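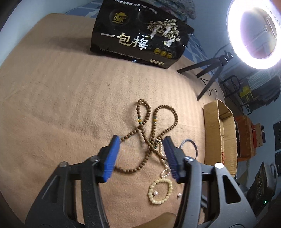
Section 4. Trying out the finger pads

By now you should have the Bresta hand gripper put together, the camera clipped on and the battery charged. If the jaws don't open and close smoothly yet, go back to Section 3 and sort that out first, because a sticky jaw will ruin every comparison you make from here on.

I wrote this section after going through the pads myself on two grippers, the Bresta and the older Avside one. I'm not a lab, I just wanted to know which pads to leave on. You can do the whole thing in an afternoon, and I'd put the kettle on first.

4.1 What you need

The gripper, with camera
Ridged pads (the blue ones, fitted at the factory)
Smooth pads (in the small bag with the spare screws)
The 2 mm hex key
A blanket or a thick towel, something with a bit of fuzz to it
A ring light or a decent desk lamp
A handful of small things to pick up
A notebook, or the log sheet at the back of this guide

For the small things, I like jewelry. Cheap jewelry, please! A long string of wooden beads is the best test object I've found. It's light, it rolls, it crosses over itself, and it never lies the same way after you put it down. Add a thinner string of little pearl beads, a beaded bracelet, a bangle and a pair of stud earrings and you've got a nice spread from easy to maddening. Throw in one big shiny package too, like a snack bag. You won't be squeezing it much, but it's great for finding out whether your camera settings are any good (see 4.3).

4.2 Laying things out

1. Spread the blanket over a bed or a table. I use a fleecy tan one. A hard tabletop works, but light beads skate away from the jaws on it and you'll spend half your time chasing them.

2. Smooth out the big wrinkles. Leave the small ones. A perfectly flat surface makes every gripper look better than it is, and my living room has never offered me one anyway.

3. Put the long beads in the middle, in loose loops, with at least one place where the string crosses itself. Don't coil them up neatly.

4. Set the smaller pieces nearer to you, and leave enough room between them that the open jaws can come down around one without knocking the next. The studs can go right beside the bracelet, or even inside it if you're feeling brave. I do both, one each.

5. Stand the shiny package at the far side.

6. Clear the boxes and bags off to the edge or leave them, up to you. I leave mine. If you plan to use the recordings later to train anything, a little mess in the background is good for you.

Note: tuck loose cables away from the spot where your elbow swings. Ring light tripods have long legs and the cable always seems to curl up exactly where you want to stand.

4.3 Setting the light and the camera

The camera sits behind the jaws and looks out past both tips, so the pads are always in view along with whatever lies between them. That's what you want. If you can't see both tips with the jaws fully open, loosen the camera clip, slide it back a notch and tighten it again.

1. Turn on the ring light and put it off to one side, beyond the far corner of the blanket. Straight overhead gives you a hard shadow from the gripper right on top of the thing you're trying to grab.

2. Hold the gripper at working height with the jaws open over the beads, and start a preview in the Lubis app.

3. Look at the package first. If the gold and white printing on it is readable and the black isn't washed out to gray, your exposure is fine. If the whole front is one big glare, turn the package a little or drop the exposure by one step.

4. Now look at the beads. You should be able to tell one bead from the next near the spot where the string crosses. If they smear together, the camera is out of focus or you're moving too fast.

5. Check the metal pins on the jaws. One of them catching the light and flashing white is normal and I wouldn't fuss over it. If they're all blown out, the lamp is too close.

6. Lock the exposure. Please don't skip this one! I did all of my first round on auto, and the picture pulsed brighter and darker every time the ring light came in and out of view. I had to throw out the lot.

It's fine if part of the ring light stays in view in a corner. I tried for a good while to keep it out completely and ended up with worse light on the beads.

4.4 Running the ridged pads

The ridged pads are on the gripper when it ships, so begin with them.

1. Start recording.

2. Bring the open jaws down so that the tips are on either side of one strand of the wooden beads. Keep the pads parallel to the strand, with the beads in the gap between them.

3. Close slowly until you feel the beads stop rolling. Then a tiny bit more.

4. Lift straight up, a hand's width or so, and count to three.

5. Lower, open, and back off. Don't drop the beads from up high. They bounce, and a dropped strand counts as a miss.

6. Mark it down as held, slipped or missed.

7. Do 40 tries on the wooden beads, then move on to the thin pearl strand, the bracelet, the bangle and the studs.

I know 40 sounds like a lot. It goes faster than you'd think once you find a rhythm, and with five objects that makes 200 tries for each set of pads. If you're short on time, cut the number of objects and keep the tries. With only a few tries per object you're mostly measuring how awake you were.

Caution: the linkage bars on the sides of the jaws move when you squeeze, and they'll pinch a finger happily. Keep your other hand off the jaws while closing. If a strand gets pulled into one of the cutouts in the side plates, open the jaws all the way and lift it out by hand. Don't yank. I yanked, and I was finding beads in my slippers until November.

4.5 Swapping to the smooth pads

1. Stop recording and lay the gripper on its side.

2. Open the jaws all the way.

3. Undo the screw behind each pad with the 2 mm key. They're short screws, so do this over a dish and not over the blanket. Fuzzy blankets eat screws.

4. Pull the ridged pad straight off, press the smooth one on and put the screw back in. Snug is plenty.

5. Close the jaws and check that the two pads meet evenly, top to bottom. If there's a gap at one end, loosen both screws, close the jaws lightly, and tighten again while they're closed.

6. Repeat everything in 4.4, in the same order, with the same light.

Note: the two pads in a set can look like slightly different blues through the camera, one brighter and one going a bit violet. Check them in daylight before you write to support. Mine depended entirely on which side the lamp was on.

4.6 How it went for me

Take these as one person's notes. Your hands are different from mine and your beads will be too.

Wooden beads: ridged, easily. The ridges give each bead a place to sit, and once they're in they stay in. With the smooth pads the strand liked to roll toward the tips while I was still closing.

Thin pearl strand: pretty even. The smooth pads picked it up more cleanly, but it swung more once it was in the air. I changed my mind about this one twice.

Bracelet: ridged again. The trick is to grab one side of the oval and forget about getting the whole thing.

Bangle: smooth. It's a thin curved piece and the ridges tip it sideways. Go in from the top of the arch with the jaws square to it.

Studs: ugh. Smooth pads did better, and a stud with its post pointing up is far easier than one lying face up. I had plenty of misses with both, and most of what came up between the jaws was blanket. Come in at a low angle and don't press down.

I ended up with the ridged pads as my everyday set, and I keep the smooth ones in a drawer for flat and thin stuff.

If you're comparing with the Avside gripper, be aware that its jaws swing in on an arc and don't stay parallel. You'll need to start a little higher and let the tips drop as they close. I found it tiring after the first hundred tries or so, but it did squeeze into tight spots better, like the space inside the bracelet. The Bresta is wider at the front and bumps the neighbors if you laid things out too close together.

4.7 Saving your recordings

1. In the Lubis app, open the session and check that every clip plays. Skip through, you don't have to watch them all.

2. Name the session with the gripper, the pads and the date, in that order. For instance: Bresta ridged 10/02/2024.

3. Delete the clips where you were fixing the blanket. There will be some.

4. Copy the folder to your computer before you start the next set. The card holds 577 clips on the standard setting, and when it's full the app stops saving without making a sound. Look at the counter now and then.

5. If you're using the Farkstead controller, plug it in only after the copy has finished. It grabs the card as soon as it sees it, and a half-copied folder has to be done over.

4.8 If something's off

The jaws close but the beads fall right out
Check that the pads aren't on upside down. The screw hole should be nearer to you than to the tip.

One pad touches before the other
See step 5 in 4.5. If that doesn't cure it, the jaw may have been bumped. Wiggle each pivot pin gently. A loose one needs the retaining clip from the spares bag.

The picture shakes at the moment of closing
You're squeezing the handle too fast, or the camera clip is loose. Try the clip first.

Fuzz on the pads
Normal on fleece. Wipe them with a damp cloth between objects and let them dry. Don't use alcohol on the blue pads, it makes them shiny and then they grip like soap.

Section 5 covers mounting the same gripper on the arm. Leave whichever pads you liked best on it, and keep the blanket handy.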